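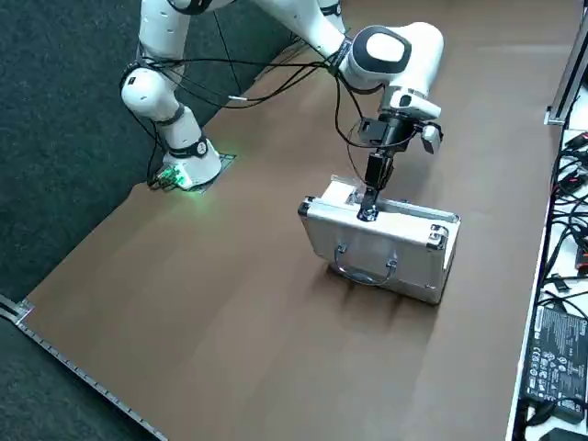

Section 4. Set-up for the case task

This section is for members of the Clulis student robotics club who will run the case task at the Després practice bench. Please read section 3 (power and network) before you start. If you are new in the club, do the first set-up together with Rodica Furtună or Hrvoje Ivanov.

In the task, the arms open the aluminum case, put objects into it or take them out, and close it again. Each team gets the same bench and the same case. The programs are different, and so are the speeds, therefore the start conditions must be equal for everybody.

4.1 Before you switch on

1. Look at the brown table cover. Press the big creases flat with your hand. Small ones can stay.

2. Check that both base plates are tight. Use only the key from the Sukero tool roll, it is the correct size.

3. Check the cables along each arm. They must be held by the straps, but with enough free cable at the wrist that it can turn. A cable which is pulled tight in one position will be damaged in another position.

4. Keep all adapters and connectors on the white bench at the side. Nothing with a plug may lie on the brown table.

5. Remove cups, phones and screws from the table. Hrvoje asks me to write this with big letters, but I think once is enough.

CAUTION: Do not put your hand between the gripper and the lid when the arm has power. The fingers are narrow and they do not feel the difference between a latch and a finger.

4.2 Switching on

1. Switch on the control box and wait 40 seconds.

2. Look at the two bases. Green light on both means that you can continue. If one base has another colour, switch off, wait, and begin again from step 1. After two tries without success, write it in the bench book and call Rodica.

3. Start the program Zindness on the club computer and choose the profile "case". The profile "blocks" has a higher speed limit and should not be used with the case.

4. Send both arms to the waiting position. Stay behind the line on the carpet until they stop.

NOTE: The red emergency button of the bench stops both arms. After this you must repeat the whole point 4.2, also if you pressed it by mistake.
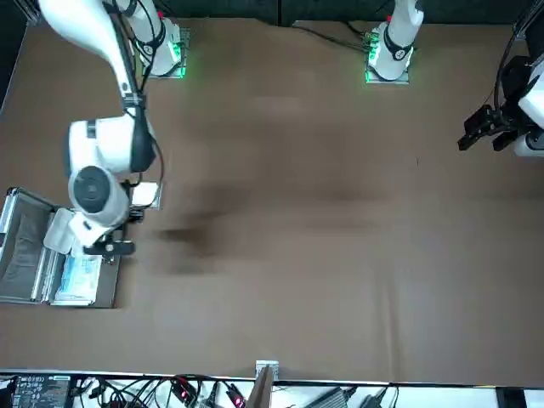
Clulis Bench Manual, Issue 3, page 35

4.3 Placing the case and the objects

1. Put the case on the side of the right arm. For the packing exercise it starts open, with the lid away from the working area, so the gripper comes to the base half without crossing the lid.

2. Put the blue-and-white package flat in the base half. It should not stand on its edge.

3. The flat white card is the difficult object. In the exercise "card", you may start it overlapping the rim of the case, at an angle, and the arm must correct it. In all other exercises it starts on the table.

4. Keep the left arm back on its own side. Between the two grippers there must be free table. Vasilică Manole programmed a minimum distance, but the program calculates only with the arms and it does not know about the case.

5. Set the force limit of the gripper to 35 per cent for the lid and the latch. With more force the case slides on the cover and your saved positions are not correct any more.

CAUTION: When the case has moved, even a little, do not continue the run. Stop, put it back and teach the first position again. Last November one team did not do this and we had to change both finger pads.

4.4 Recording a run

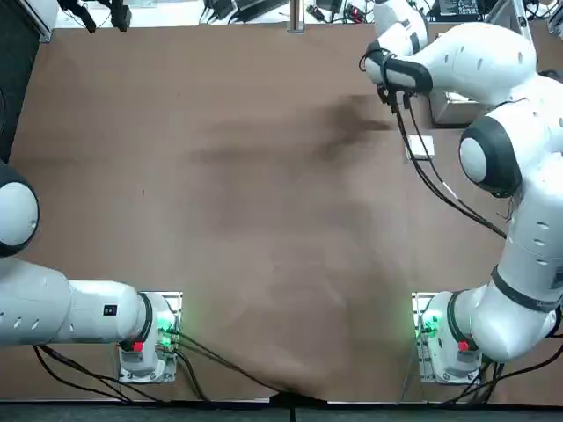 A run counts only if it is recorded from the beginning, with the arms at rest and the team name spoken loudly. Start the recording first and the program second. Check on the screen that you can see the table where the gripper will work, not only the arm. With the right arm raised high, its upper link can hide part of the grey metal box behind it, and the judges cannot give points for what they do not see. If this happens with your object, choose a lower elbow position and start again. The shadows on the brown surface do not matter for the judges, but they can disturb your detection program, so test it with the same lamps.

1. Give the file the team name and the run number, for example "manole_07".

2. Do not cut the video. The log file can have at most 4,000 lines; a normal run makes roughly 1,534.

3. Copy both files to the club folder before you leave the bench.

4. Write in the bench book the start time, the force limit and every stop.

4.5 Switching off

Open both grippers and send the arms to the waiting position. Close the program, then switch off the control box. Put the objects in the case by hand and close both latches. The case goes on the shelf.

Questions about this section: Leonidas Karagiannis. For the key of the room ask Vasilică Furtună, before 5 p.m.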